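Pre-session check, wet area, hand demo recording
Site: Pratuvcombe, unit 17
Date: 1/10/21
Task: Tornelier basin wipe, shown by hand first, then by remote

Headset strap: OK
Headset battery: OK, swapped before start
Storage free: OK, room for 20 more demos
Remote arm e-stop: tested twice, OK
Glove tracking: drifts on left hand, recalibrate. Comment: did it, still a bit off
Floor, slip: FAIL. Granite looks damp near the basin, no mat
Footwear: FAIL. Demonstrator in bare feet, grip shoes are on the kit list
Floor clear: FAIL. Dark flat object underfoot, hard to see agianst the stone
Drain strainer: in place, grime round the holes, clean before next block
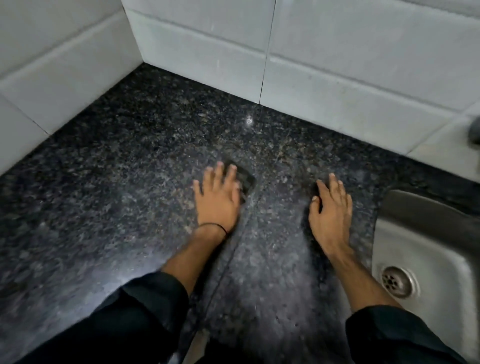 Comment from Busora desk: agree with the footwear fail, but shoes change how people stand and the reach comes out different in the demos. Can we do thin grip socks? Also please don't bin demo 1513, the hand path in it is good.

Reply: socks fine if they're rated for wet stone. Send the sheet. 1513 kept, flagged not deleted.

Remote half on hold till the floor is dry and re-checked. Jitpraphai firmware update can go ahead in the meantime, dosen't need anyone on the floor.

Re-inspect: November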